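Print this page
E-mail to a colleague

Hoekstra Small Enclosure with Window Cover

The Hoekstra enclosure is a small plastic box for indoor electrical work. It is made for people who need to protect a few small devices and still look at them without opening anything. We sell it to repair shops, to schools with an electrical course, and to private customers who build a control for a pump, a garden light or a ventilator.

The body is white plastic and the cover is transparent gray. The cover opens upward and stays open by itself while you work. On the front face there are three round knockouts for cable entry. They are closed when the box leaves our warehouse, and you open only the ones you need. Please support the wall from inside with your thumb or with a piece of wood, and press from outside with a blunt tool. A sharp screwdriver can slip and make a scratch on the cover, and scratches are not included in the warranty.

Inside there is a mounting rail, already fixed. The rail accepts the common modular breakers. If you are not sure about the width of your device, measure it first and write to us before you order — we prefer to answer a question than to receive a return.

What is delivered
Enclosure body with rail
Window cover, mounted
Screws for wall fixing, in a bag
Instruction sheet (English and Spanish)

Cable glands and breakers are ordered separately. The glands from Odier fit the knockouts well and we keep them always on stock. For customers who had the older Hurell box, the distance between the wall holes is the same, so it is possible to change the box without drilling again.

Ordering

Article number: 1239
Packing unit: 20 pieces per carton
Single pieces: available with no extra charge
Orders over 200 pieces: please ask for a written offer

We keep some 2000 pieces in the warehouse during the year. In October we make our yearly stock counting and the shipping can take two or three days more. If your work has a fixed date, please tell us in the order and we will try to send it before.

Questions about this article are answered by Hadiza Olatunji in the Skukby sales office. She can also send you the drawing with all the dimensions, which is useful if the box must go in a narrow place, for example between a door and a cabinet.

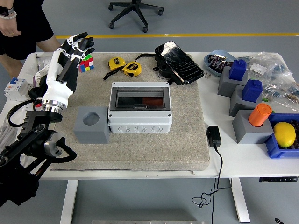
ON THE WORKBENCH

The gray window lets a little of the inside be seen with the cover closed, and a strong color like orange comes through only faintly. For reading small text on a device, a lamp from the side helps, or you can lift the cover. We recommend to prepare the box on a table before it goes on the wall. Keep the tape measure near, and put the small screws and components in a bowl so they do not roll away.

Cleaning: use a soft cloth with water and a little dish soap. Do not use alcohol or thinner on the window, it becomes cloudy with the time.

Related items
Odier cable glands, bag
Replacement window cover for Hoekstra enclosure
Mounting rail, cut to length
Hurell wall box (discontinued, last pieces)
Skukby parts bowl

Print this page
E-mail to a colleague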